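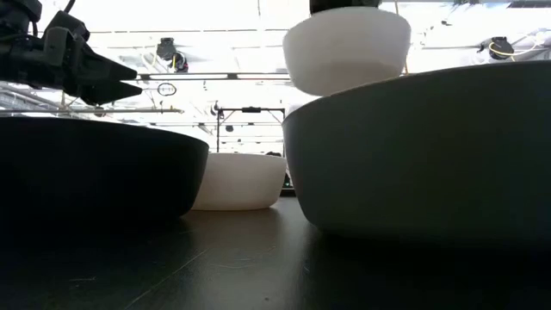 Stacking bowls is the first job Paraskevi Margaritis would hand over to a machine, and the last one she expects it to do well, as she told us when we began planning the Dilora trials. We think she is half right, and the half she may have wrong is the exciting part!

**Figure 1.** Bowl task, seen from close to table height. A white bowl is held over the gray one; a second white bowl stands on the table between the gray and black bowls.

### 4.2 Nesting bowls of unlike size

Each trial asks for 2 white bowls to be nested in a larger one. A person does this without looking. For an arm, the trouble starts at the rim: a grip that is slightly tilted at pickup is still tilted at release, and the bowl rolls down the wall of its neighbor. We ran 100 trials and scored 70 as clean, meaning that no bowl was dropped and none had to be straightened by hand (Thambiah and Pathirana kept the scores separately and then compared them).

Most of the failures came at release. The Plusen controller opens both fingers at once, and we suspect that a slower, one-sided release would rescue many of these trials. Glossy bowls also gave the depth estimate more trouble than matte ones. Is this ready for a kitchen? Not yet, but we'd happily let it put away the breakfast things while we watched. Section 4.3 repeats the task with plates.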